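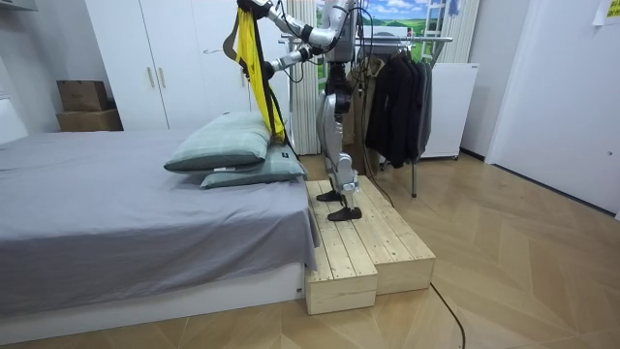

Una tela amarilla sobre dos almohadas apiladas, a los pies de una cama, junto a una plataforma de dos alturas.

El calor que se tira por la chimenea

En la zona industrial de Atano, el agua que enfría los hornos de la fundición sale a una temperatura con la que se podría calentar una casa. Durante décadas fue a parar a una balsa y de allí al aire. Desde el invierno pasado, una parte circula por una tubería enterrada hasta el barrio de Zindia, donde alimenta los radiadores de 200 viviendas.

El proyecto se llama Illix y lo gestiona una sociedad en la que participan el ayuntamiento, la fundición y Buzatu, una empresa de ingeniería térmica que se encargó de la obra. La red mide 7 kilómetros entre ida y retorno. No es grande si se la compara con las del norte de Europa, pero obligó a poner de acuerdo a partes que apenas se hablaban.

La idea de aprovechar el calor sobrante de la industria es antigua. Lo que suele fallar es la distancia. El agua caliente pierde temperatura por el camino y cada metro de zanja cuesta dinero, de modo que solo compensa cuando quien produce el calor y quien lo necesita están cerca. En Atano lo estaban. El barrio se levantó para alojar a los trabajadores de la fundición y entre los últimos bloques y la valla de la fábrica hay un campo de fútbol, una carretera y poco más.

El segundo obstáculo fue el contrato. Una fábrica puede parar por mantenimiento, por falta de pedidos o por una avería, y los vecinos necesitan calefacción igualmente. La fundición no quería comprometerse a entregar calor todos los días del año y el ayuntamiento no quería firmar sin garantías. Las conversaciones duraron 20 meses. La solución fue instalar una caldera de apoyo y un depósito de agua con capacidad para cubrir la demanda del barrio durante unas 8 horas. Si la parada se alarga, entra la caldera, que funciona con astilla de los montes de la comarca y, como último recurso, con gas.

La fundición cobra una cantidad fija al año por el calor, más una parte variable según lo que entrega. Para la empresa es un ingreso menor. Le interesaba más reducir el consumo de las torres de refrigeración, que en verano gastan mucha agua, aunque es precisamente en verano cuando el barrio menos calor pide. De momento, entre junio y septiembre la red solo suministra agua caliente para duchas y cocinas, y el excedente sigue perdiéndose.

Los vecinos recibieron la propuesta con reservas. Muchos bloques tenían calderas de gasóleo viejas, pero pagadas, y el cambio suponía una derrama. En las primeras reuniones las preguntas se repetían: quién fijaría el precio, qué pasaría si la fundición cerraba y si se podría volver atrás. Los estatutos de Illix acabaron recogiendo las tres cuestiones. La tarifa se revisa una vez al año con una fórmula publicada, la red pertenece al municipio y cualquier comunidad puede darse de baja con un preaviso de dos temporadas.

No todos los edificios entraron. Los más alejados de la carretera quedaron fuera por el coste de las acometidas, y dos comunidades votaron en contra. En los que sí se conectaron hubo que sustituir la caldera por un intercambiador, un equipo que ocupa menos espacio que un armario. Los cuartos que han quedado libres sirven ahora para guardar bicicletas, salvo en un portal donde todavía se discute qué hacer con el suyo.

La puesta en marcha fue en diciembre y tuvo problemas. Varias plantas altas estuvieron frías durante los primeros días por aire en los circuitos, y una arqueta mal sellada dejó pasar agua de lluvia. Buzatu lo reparó con cargo a la garantía. También hubo que ajustar la temperatura de impulsión, calculada para radiadores más modernos que los que tiene buena parte del barrio.

Queda por resolver la cuestión del aislamiento. Los bloques de Zindia pierden mucho calor por fachadas y cubiertas, y los técnicos municipales sostienen que, con las mismas tuberías, podría atenderse a bastantes más viviendas si se rehabilitaran los edificios. El orden lógico habría sido aislar primero y conectar después – lo admiten en el propio ayuntamiento –, pero las ayudas para la red llegaron antes y tenían plazo.

Otras localidades con industria pesada han pedido visitar la instalación. A todas se les enseña lo mismo: la sala de bombas, el depósito y el contrato, que es público y puede consultarse en las oficinas municipales. La siguiente ampliación prevista llevará la tubería hasta el polideportivo y el instituto. Las obras empezarán cuando termine la temporada de calefacción, para no tener que cortar el suministro.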